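5.2 The jaw that thought it was closed

I'll start with the failure that cost us the most sleep. Out of 2,383 logged grasp attempts in the suturing set, 107 ended with the controller reporting a closed jaw and a held thread when the jaw was still open. We called these false grips. Our first guess was bad vision (it's always the first guess in our lab!), so I spent most of February relabeling thread masks, and the number barely moved.

What gave it away was the cable log. Emiliano Esquivel had been plotting motor position against the Flidville bench encoder for a different reason, and he noticed the two drifting apart late in long sessions. The drive cable was stretching, the motor dutifully wound to its "closed" angle, and the policy went ahead and started the pull. Figure 4 is a wrist camera view of the tool at work in the cleft, with the jaws open and the black thread bunched up close to them.
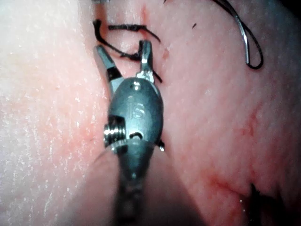
Figure 4. Instrument and suture between the two tissue surfaces, with the needle over the right one.

Once we knew to look for drift, the rest of the log made a lot more sense. A false grip on its own is harmless enough, just a wasted motion. The trouble is what the Plisance planner does next: it trusts the grip flag, skips the visual check, and runs the whole pull-through with nothing in hand. In 13 of the 107 cases the tool swept into loose thread on the way out and made a tangle that a person had to clear by hand. I don't love that number, and I'd like it to be zero before anyone talks about moving past bench trials.

Our fix is pretty plain. We re-zero the jaw every 214 cycles, and the planner now has to see the jaws closed on camera before it's allowed to pull. If the camera and the motor disagree, the arm stops and waits for the operator. It's slower, and the operators grumbled (fair enough), but I'd take a grumpy operator over a confident robot pulling on nothing. We still don't have a good answer for smoke or glare on the lens, when the camera check can't be trusted either, and I come back to that in Section 6.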